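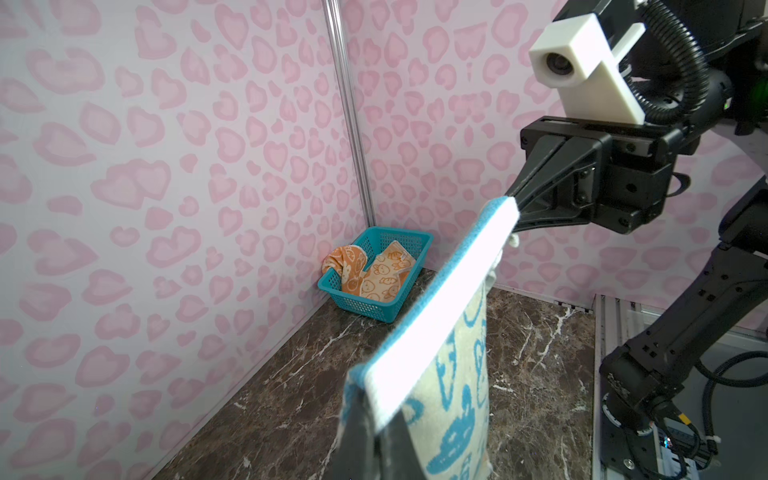 タオルの洗い方と替えどき

Stasutton通信 21/3/23

4月の入れ替えを前に、店頭でタオルについての相談が増えています。新生活用にまとめて買いたいという方と、今あるものがごわついてきたので何とかしたいという方が半々くらいです。今回は後者の方に向けて、洗い方と干し方、それから替えどきの見方をまとめました。柄物やキャラクターのプリントが入ったタオルについても後半で触れます。

ごわつきの原因

タオルの表面にある小さな輪をパイルと呼びます。新しいタオルはこの輪が立っていて、輪と輪の間に空気が入るので柔らかく感じます。洗濯を重ねると輪が寝てきて、乾いたときにそのまま固まります。これがごわつきの大部分です。

もう一つは残留物です。洗剤や柔軟剤がすすぎきれずに繊維に残ると、乾いたあとに板のような手触りになります。水道水に含まれるミネラル分も同じように残ります。洗剤を多めに入れたほうがきれいになると考えている方は多いのですが、タオルに関しては表示どおりの量か、それより少し控えめのほうが結果はよくなります。

洗うときの水の量

節水型の洗濯機では、タオルが水を吸ってしまい、ほかの衣類まで水が回らないことがあります。タオルだけを分けて洗い、水位を一段上げてください。水位の手動設定がない機種では「毛布」や「大物」のコースで代用できる場合があります。説明書で容量の上限を確認してから使ってください。

洗濯槽に詰め込むのも避けたいところです。パイル同士が強くこすれると毛羽が落ち、輪が引っぱられて糸が飛び出します。飛び出した糸は引き抜かず、根元からはさみで切ってください。タオルの輪は地の糸に織り込まれているので、切っても周りがほどけていくことはありません。引くと隣の輪まで縮んで筋になります。

柔軟剤は毎回使わなくてもかまいません。繊維の表面に膜を作るため、続けて使うと吸水が落ちます。当店では数回に一度をおすすめしています。肌触りより水の吸いを優先したい台所用や足ふき用には、最初から使わないという分け方もあります。

においが取れないとき

乾いているときは気にならず、濡れると戻ってくるにおいは、繊維の奥に残った皮脂と雑菌が原因です。普通の洗濯を繰り返してもなかなか取れません。50度のお湯に酸素系漂白剤を溶かし、冷めきらないうちに引き上げて、そのまま通常の洗濯をします。つけ置きは長くても2時間までにしてください。それ以上置いても効果は変わらず、色物では色が抜けることがあります。

塩素系の漂白剤は白い綿のタオルに限ります。色物に使うと斑になり、元には戻りません。酸素系と塩素系を続けて使う、あるいは塩素系に酸性の洗浄剤を合わせるといったことは絶対にしないでください。

煮洗いについてのお尋ねもありますが、縁の縫い糸にポリエステルが使われているものは縮み方に差が出て、端が波打ちます。綿だけで縫ってあるかどうかは見た目では分かりにくいので、品質表示に書かれていない場合は避けたほうが無難です。

干し方

脱水が終わったらすぐに出します。両手で短い辺を持ち、上下に大きく振ります。片側を10回ほど、持ち替えてもう片側も同じように振ると、寝ていたパイルがかなり起きてきます。集合住宅では音が響くので、窓を閉めてからどうぞ。

竿には真ん中で折らず、前後の長さをずらして掛けます。内側に風が通り、乾くまでの時間が短くなります。直射日光に長く当てると乾きすぎて硬くなるため、乾いた時点で取り込みます。午前中に干して夕方まで置いておくより、昼過ぎに一度見て、乾いたものから順に入れるほうが手触りはよく仕上がります。

室内干しの場合は、扇風機かサーキュレーターの風を下から当てます。乾燥機をお持ちの方は、半分ほど外で乾かしてから仕上げに短時間かけるとよいでしょう。最初から最後まで乾燥機だけで済ませる方は、こまめにフィルターの埃を取ってください。

プリントタオルの扱い

キャラクターや絵柄の入ったタオルには、織りで柄を出したものと、あとから染料や顔料で刷ったものがあります。裏返して、裏にも色の逆転した同じ柄が出ていれば織り柄、裏がほぼ無地ならプリントです。プリントのものは片面のパイルを短く刈ってあることが多く、水を吸うのは主に裏側です。顔を拭くときは裏を使ってください。

濃いオレンジや赤、紺のタオルは、初めの数回は色が出ます。ほかのものと分けて洗い、濡れたまま重ねて置かないようにします。使ったあとのタオルをかごに入れておく場合は、側面に穴の開いたプラスチックのかごが向いています。布の袋や蓋付きの箱では湿気が抜けません。かごに入れる前に一度広げて掛けておけばなおよく、丸めたまま底に押し込むのがいちばんにおいの出やすい置き方です。かご自体も汚れるので、ときどき浴室で洗って伏せておきましょう。

替えどきの目安

年数で決める方もいますが、使う頻度が家ごとに違うため、あまり当てになりません。次のどれかに当てはまったら替えどきと考えてください。

光にかざすと地の織り目が透ける
水滴を落としても、しばらく玉のまま残る（柔軟剤の膜が残っていることもあるので、一度柔軟剤なしで洗ってから試してください）
つけ置きをしてもにおいが戻る
縁の縫い目がほつれ、縫い直しても別の所から開く

家族で使っている場合は、一度に全部を替えずに、半分ずつ入れ替えるほうが具合がよいようです。新しいタオルは最初のうち毛羽が多く出ます。全部が新しいと洗濯機のごみ取りネットがすぐ詰まります。

古くなったタオルは、縁を落として小さく切り、油汚れや窓の桟の掃除に回せます。まだ傷みの少ないものは、動物の保護施設で受け付けていることがあります。施設によってサイズや素材の条件が違うので、送る前に必ず問い合わせてください。

4月の入荷について

フィンランドの織元Kuusistoから、ワッフル織りのバスタオルが入ります。色は生成りと灰色の2色です。パイルがないので毛羽が出ず、薄手で早く乾きます。織元のVeikko Laitinenさんからは、初回は洗剤を入れずに水だけで洗ってほしいという伝言がありました。洗うと縦方向にはっきり縮み、表面の凹凸が立ちます。表示の寸法は縮んだあとのものですので、届いた時点では大きく感じられると思います。

入荷数は202枚です。取り置きは店頭と電話で承ります。お一人様の枚数に制限は設けませんが、宿や美容室などでまとめてご入用の場合は別便で手配しますので、先にご相談ください。

これまで扱っていたNurnarの厚手フェイスタオルは、在庫がなくなりしだい終了します。同じ色で買い足しを予定されている方はお早めにお願いします。洗濯用のRevitz酸素系漂白剤は、袋入りの詰め替え用を引き続き棚に置いています。粉が固まってしまった場合は、お湯で溶ければそのまま使えます。開封後は袋の口を完全に密閉せず、軽く折ってクリップで留め、湿気の少ない場所に置いてください。

次号では、台所のふきんと麻の布巾の下ろし方を取り上げます。麻の糊が落ちないというお尋ねをいくつかいただいているので、その点も書く予定です。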